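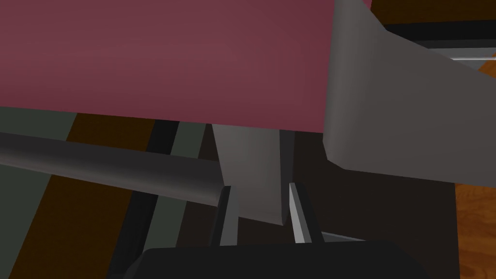 Dayana Alvarado, open day coordinator, Lornik
2023-08-17

Call for participants: robot gripping open day, Multow site

Lornik is looking for 40 people to take part in an open day at our Multow site in February. You do not need to know anything about robots. We would like a mix of ages and jobs, and we are keen to hear from people who have never driven a robot arm, on a screen or off it.

The day is in two halves. In the morning you watch a demonstration and ask questions. In the afternoon you sit at a desk, steer a simulated two-fingered gripper and try to take hold of parts of furniture with it. One of our staff sits with each pair of participants. You will be given several goes at each task, and you can stop at any point.

What you will be asked to do

The first task is a short one, to get used to the controls. After that you move on to the tight spaces, where the fingers have to come up on both sides of a part before they close. Some people like to go slowly and look from every side, others go straight in. Both are fine. We record the path of the gripper and the time each go takes. We do not record your voice or your face.
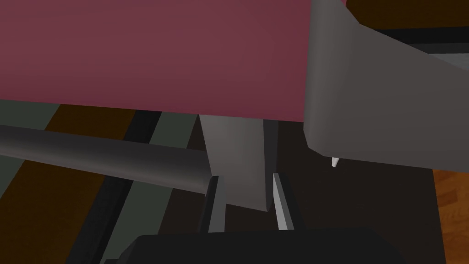

Fingers open on either side of the grey plate, before closing (simulation).

At the end there is a talk with the team which lasts half an hour. We will ask what was hard to see, which controls got in the way and where you would have liked help. Please be blunt. The controls were written by people who use them every day, and they have stopped noticing the awkward parts.

Who can apply

Anyone aged 13 or over. Under-18s must come with a parent or guardian, who can take part too and should fill in their own form. You need to be able to use a computer mouse or a hand controller. If you use other equipment, tell us on the form and we will ring you to sort out a desk that suits. Glasses are no problem, as there are no headsets.

Staff of Lornik and of Garnard, who are lending us the desks and screens, cannot apply. Their families can.

What you get

Lunch, hot drinks and your travel paid within the county. Bring your tickets, or write down your mileage before you leave home. There is no fee for taking part. If you want a copy of your own results, ask on the day and we will email them afterwards. These are only your finger paths and timings, so they may be dull reading.

Getting here

The Multow site is 800 metres from the railway station, on the flat. Come out of the side exit, follow the canal and turn left at the tyre shop. Parking is on the grass behind the Qiu building and gets muddy in winter. There are four hard-surfaced bays by the front door for people who need them, and these have to be booked. Doors open at half past nine and we finish by four.

The demonstration room is on the ground floor. The simulation desks are upstairs and there is a lift.

How to apply

Write to the open day desk at Lornik, Multow, quoting reference 1525, or pick up a form at reception. Tell us:

- your name and age
- the best way to reach you
- what you do for a living, or what you study
- whether you have used a robot, a games controller or design software before
- anything you cannot eat
- anything we should know about access

One form per person, please. If more people apply than we have room for, we will choose so as to keep the mix broad, and the rest will go on a waiting list. People do drop out in the last week, so it is worth saying on the form if you could come at short notice. Everyone who applies will get an answer, including those we cannot fit in.

School and college groups should not use this form. Ask reception for the group visits sheet instead, which covers the demonstration only.

Last updated: same day as posting (parking note added)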